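ぬいぐるみを洗濯機で洗う手順(中材が綿のもの、手のひらから抱き枕手前くらいまで)

2022年1月31日

寒い日が続きますね。わが家では大掃除のときに見て見ぬふりをしたものが、毎年この時期になってまとめて目につきます。カーテンのすそ、玄関マット、それから子ども部屋のかごに山盛りになった、ぬいぐるみたち。抱っこされ、床を引きずられ、おやつの横に座らされ、よく働いているわりに、洗ってもらう機会がなかなか来ない子たちです。

以前、洗い方を簡単に書いた記事に「もう少し細かく知りたい」というお便りをいくつかいただいたので、今回は準備から乾かし終わるまで、順番に書いてみます。うちのはドラム式(前から入れるタイプ)ですので、その前提で読んでくださいね。縦型の方は、脱水のところだけ少し加減が変わります。

用意するもの

・洗濯ネット(ぬいぐるみより一回り大きいくらい。ぶかぶかすぎないもの)
・おしゃれ着用の中性洗剤
・白いタオルか、いらなくなった白いTシャツ
・バスタオル2枚
・やわらかい歯ブラシ
・針と糸
・平干しネット、なければ洗濯かごを伏せたもの
・洗濯機まで運ぶかご

洗剤は、私はずっとデレセ(Derese)の無香料を使っています。特別なものではなくて、近所のお店にいつも置いてあるから、というくらいの理由です。400mlのボトルで、ぬいぐるみとセーターだけに使っていると、ひと冬ゆうに持ちます。

手順1 洗濯表示を見る

おしりか脇の縫い目に、小さなタグがついていることが多いです。桶に手を入れたマークなら手洗い、桶の中に数字があれば洗濯機で洗えます。桶に×がついていたら、残念ですが家で丸洗いするのはあきらめて、固くしぼった布で拭くだけにしておきましょう。

タグを切ってしまった、という方。わかります、うちも半分くらい切ってしまっています。チクチクするといって嫌がるんですよね。その場合は、次の三つのどれかに当てはまったら洗濯機はやめておいてください。音が鳴るもの、光るもの。中に紙や厚紙の芯が入っているもの。そして本物の毛皮や革を使っているもの。鳴るタイプでも、おなかのファスナーから機械を取り出せるようになっていれば大丈夫です。取り出したら、小さな袋に入れて子どもの手の届かないところへ。電池の小さいものは特に気をつけてくださいね。

手順2 色落ちを調べる

ここを飛ばしたくなる気持ちは本当によくわかるのですが、赤や濃い緑の入ったものは必ずやってください。

目立たないところ(座ったときに下になる面や、重なった部分の内側)に、洗剤を薄めた水をちょんとつけます。しばらく置いてから白い布をぎゅっと押し当てて、色が移らなければ合格です。食べものの形のぬいぐるみは、ひとつの中に何色も使ってあることが多いので、一か所だけでなく、色ごとに試します。私は昔、トマトの赤だけ調べ忘れて、白いうさぎをうっすら桃色にしたことがあります。うさぎは今もその色で、子どもたちはそういうものだと思っているようですが、一緒に洗うときはくれぐれもご用心を。

色が出てしまったものは、単独で、水で、短い時間の手洗いにします。

手順3 ほころびを直して、ほこりを払う

洗う前に、ぐるっと一周、縫い目を指でたどってみてください。小さな穴でも、洗濯機の中で回っているうちに広がって、中の綿が出てきてしまいます。糸の色は多少合わなくても気にしないで、まずは閉じることを優先しましょう。ボタンの目やリボンがぐらぐらしていたら、これも今のうちに留め直します。

それから、ベランダか玄関先で軽くはたきます。髪の毛や糸くずがからんでいるときは、毛の流れに沿って歯ブラシをかけると、おもしろいように取れますよ。クッキーのかけらが出てくることもあります(なぜか脇の下から)。

手順4 しみのところだけ先に洗う

口のまわり、手の先、いつも握られている耳。こういうところは、全体を洗っただけではなかなか落ちません。中性洗剤を原液のまま少しだけのせて、歯ブラシの腹でとんとんとたたきます。こすると毛が寝てしまい、あとで元に戻らないので、あくまでたたくだけ。油性ペンのいたずら書きは、がんばりすぎると生地のほうが先に傷みます。私はあるところで手を止めて、模様ということにしています。

手順5 ネットに入れる

一つのネットに一つずつ、が基本です。手のひらにのるくらいの小さなものなら、二つまで一緒でもかまいません。ファスナーの引き手は、ゴムのカバーの中にきちんとしまってください。

大きさがちょうど合うネットがないときは、大きめのネットに入れてから、余った部分を輪ゴムでしばります。中で泳がないようにしておくと、形が崩れにくく、毛もからみません。私が使っているのはネクウッド(Nekwood)の丸型で、底にまちがついているので、ずんぐりした子でも無理なく入ります。四角いネットなら、角に手足が入り込まないように整えてあげてください。

手順6 洗濯機に入れて、回す

かごに集めたら、洗濯機のところまで運びます。ドアを大きく開けて、かごは入れ口のすぐ下に置いてしまうのがおすすめです。入れるときに床に落とさずに済みますし、終わったあとも、濡れて重くなったものをそのまま受けられます。

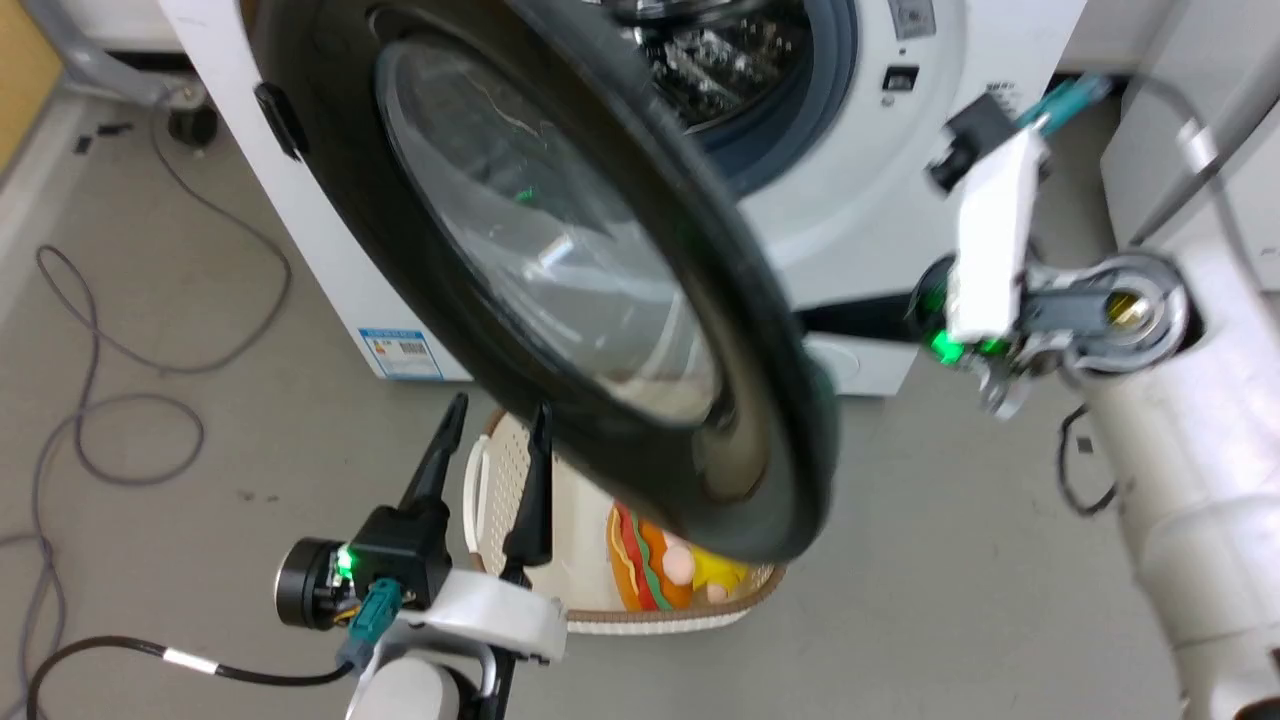 入れる前に、ドラムの中を手でひと回り探ってみてください。前の洗濯の靴下が片方、奥に貼りついていたりします。入れ口のゴムパッキンの溝も、指でなぞっておくと安心です。ヘアピンや砂が残っていると、ネットに引っかかることがあります。

ぬいぐるみだけで回すと、水を吸って重くなったときに片寄って、脱水の途中で止まってしまうことがあります。そんなときはバスタオルを1枚、一緒に入れてください。反対側の重しになってくれます。毛羽の出にくい、使い込んだタオルが向いています。

コースは「手洗い」か「おしゃれ着」、水温は水のままか30度まで。脱水はいちばん短い設定で十分です。洗剤の量は、ボトルの裏にある目安を守ってください。多く入れてもきれいになるわけではありませんし、綿の奥に残ってしまうと、乾いたあとに手触りがごわつきます。柔軟剤はお好みで。わが家では、シランス(Silance)という香りの弱いものを、ほんの少しだけ入れています。

手順7 形を整えて、タオルで水を取る

終わったらなるべく早く出します。そのまま置いておくと、しわも匂いもつきやすくなります。

ネットから出したら、まず残りのバスタオルでくるみ、上から手のひらでゆっくり押します。ねじってしぼるのは禁物です。水気が取れたら、今度は中の綿をほぐす番。両手ではさんで、もむように、寄せるように、かたまりを散らしていきます。平たい形のものは端に綿が寄りやすいので、真ん中に向かって戻してあげると、ふっくらした厚みが戻ってきます。

ウビト・ディンサさんという読者の方からは、乾く途中でもう一度ほぐすと仕上がりが違いますよ、と教えていただきました。試してみたら本当にそのとおりで、それからは半乾きのころに必ずもう一度、もみもみしています。

手順8 風の通る日陰で干す

耳や手を洗濯ばさみでつまんで吊るすと、そこだけ伸びてしまいます。平干しネットに寝かせるか、伏せたかごの上に置いて、下からも風が当たるようにしてください。数時間ごとに裏返します。

冬は思っているよりずっと時間がかかります。表がさらっとしていても、中はまだ湿っていることがよくありますので、ぎゅっと強く握ってみて、ひんやりした感じが残っていたら、まだ。もう一晩置きましょう。急ぐときは、扇風機やサーキュレーターの風を当てるとずいぶん早まります。反対に、6月の梅雨どきは、晴れ間が続きそうな日を待ってから洗うほうが気が楽です。

乾燥機は、表示でよいとなっているものだけにしてください。化学繊維の毛足の長いものは、熱で先が縮れてしまうことがあります。ストーブのそばに置くのも危ないのでやめましょうね。

仕上げ

すっかり乾いたら、歯ブラシか目の粗いブラシで、毛並みをそっと起こします。フェルトの部分が反っていたら、当て布をして手で押さえるだけでもだいぶ落ち着きます。最後に、洗う前に直した縫い目をもう一度見て、ほどけていないか確かめてください。

よくいただくご相談

「においが残ってしまいました」
中まで乾いていないことがほとんどです。もう一度すすいで、今度はたっぷり時間をかけて干してみてください。

「子どもが離してくれません」
これがいちばんの難関かもしれません。うちでは「お風呂に行ってくるね」と話して、ネットに入れるところを手伝ってもらいます。朝のうちに見送って、夜は代わりの子と寝てもらう約束です。それでも泣かれたら、その日はやめておきます。

「どのくらいの間隔で洗えばいいですか」
毎晩抱いて寝ているものなら、季節に一度くらい。棚に座っているだけの子は、はたいてほこりを取れば、年に一度で足ります。

洗い終わったぬいぐるみをしまうなら、ふたのない通気のよい入れものに、ぎゅうぎゅうに詰めないで入れてください。ターキッツ(Turkitz)の布の箱に346番という深めの型があって、うちではそれを棚のいちばん下に置いています。子どもが自分で出し入れできる高さなので、片づけのときもわりとすんなり戻ってきます。

次は、毛布とひざ掛けの洗い方を書くつもりです。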